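Print this page | E-mail this article

4.2 Collecting the tabletop demonstrations

We gathered 3662 demonstrations at the Plarnbridge site, nearly all of them by hand-guiding the arm through one short chore at a time. Each operator was asked for 200 in a shift. Tumaini Ogola managed this once and has asked us not to present it as typical.

The objects came from a kitchen shop and were chosen for being awkward in ordinary ways. Mugs roll. Trays are flat and offer a gripper very little to hold. Mug trees have pegs pointing in directions that suit a mug and hardly anyone else. Between demonstrations the operator rearranged the table, following a printed card for the first 39 layouts and personal taste after that. Personal taste proved harder on the policy than the cards did, and we kept both.

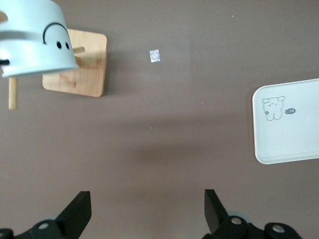
Figure 6. Wrist view with the gripper open; mug, wooden stand, foil and tray on the table.

Small litter was left where it lay. An early version of the protocol called for a clean table, and the policy trained on it treated any bright scrap as an event of some importance. Scraps of foil were allowed from August onward. Shadows from the arm were also left alone – we tried a second lamp, and got a second shadow.

Deming Fan and Jozefína Trnka reviewed every recording and rejected almost 400, mostly for long pauses in which the operator was plainly thinking. Whether a learner should be spared the sight of a person thinking is a question we leave to Section 6. The rejected recordings are stored separately and were not used in training.

Contact the Brelleo project | Copyright Brelleo project, all rights reserved | Back to top

Related items
Farina and Olivares: Grasping handles from the wrong side
Ogola: Notes on operator fatigue
Trnka and Fan: When to throw a demonstration away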